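# Listing photos dropped from the feed when the unit number changes

Posted in: Listing data & feeds

We're a small brokerage on Trandura and push active listings to our own website through the Raltix connector. We have 943 listings in the feed, mostly condos and strata units.

When an agent corrects the unit number on a live listing (say, 4 to 4A), the record updates on our site within the hour but the photos vanish. Price, remarks and room dimensions come through fine. The media table on our side shows the old rows deleted and nothing inserted in their place. If the agent re-uploads the photos, they come back. If the agent only reorders them, they don't.

What I've checked so far:

- The listing key does not change when the unit is edited. I compared before and after.
- The modification timestamp on the listing does change.
- The photo timestamp does not change.
- The connector log reports success, with no warnings.

Is this a fault in the connector or a setting we've missed? I have 65 listings with no photos at the moment and would prefer not to ask the agents to upload everything again.

**northshore_data**

---

Same thing happened at our office in Plorkham. I just unpublish and republish the listing and the pictures come back. Takes a minute. Watch your days-on-market though, ours went back to zero on a couple of them and the sellers noticed.

**kdw_realty**

---

The behaviour you describe is consistent with the connector's default media mode. It isn't a fault as such, but it is poorly documented.

Raltix keeps its own property identifier, built from the civic address, the unit and the postal code. It does not use the listing key for this. When the unit changes, the connector treats the result as a new property, drops the child rows belonging to the old one and attaches the listing to the new one. The media request that follows is conditional on the photo timestamp. The timestamp is unchanged, so nothing is fetched. Reordering sets a different field on most boards, which explains why that had no effect for you.

To correct it:

1. In the connector settings, open Media and change the match field from Property to Listing Key.
2. Save, then stop the scheduled sync. The setting is read only at start-up.
3. Export the listing keys with a media count of zero.
4. Run a forced media pull against that list only. Don't run it against the whole feed — the request limit on our board is low enough that a full pull of over 18 photos per listing will be throttled partway through and leave you with more gaps than you started with.
5. Restart the schedule and edit the unit on one test listing.

For step 5 I keep a draft listing set to office-only so it never reaches the public site. The order and the count are what need checking.

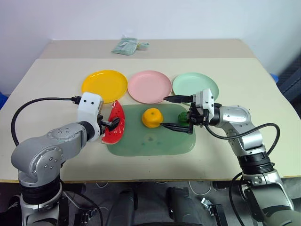
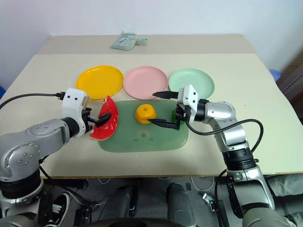

**Marcus Pruitt**

Change the unit on the test listing, wait for one sync cycle, and query the media table by listing key. You should get 2 rows with the same media keys as before and the order field intact. If the rows are present but the order field is null, your template is probably still on the older mapping and will need the Sorensen patch, or whatever your vendor calls its equivalent.

I'd advise against unpublishing and republishing as suggested above. On many boards it creates a new status event, and restoring the original list date means a written request to the board office.

One further point. If you have virtual tour links, they are stored separately and matched on the property identifier regardless of this setting. Check those by hand after any address correction.

Edited Oct 2, 2021: step 2 previously said a restart wasn't required. It is.

---

Changed the match field and ran the forced pull on the zero-count list. All but a handful have their photos back. The remaining ones had the street name edited as well as the unit, so I'm looking at those separately. Tour links were indeed missing on several of them.

**northshore_data**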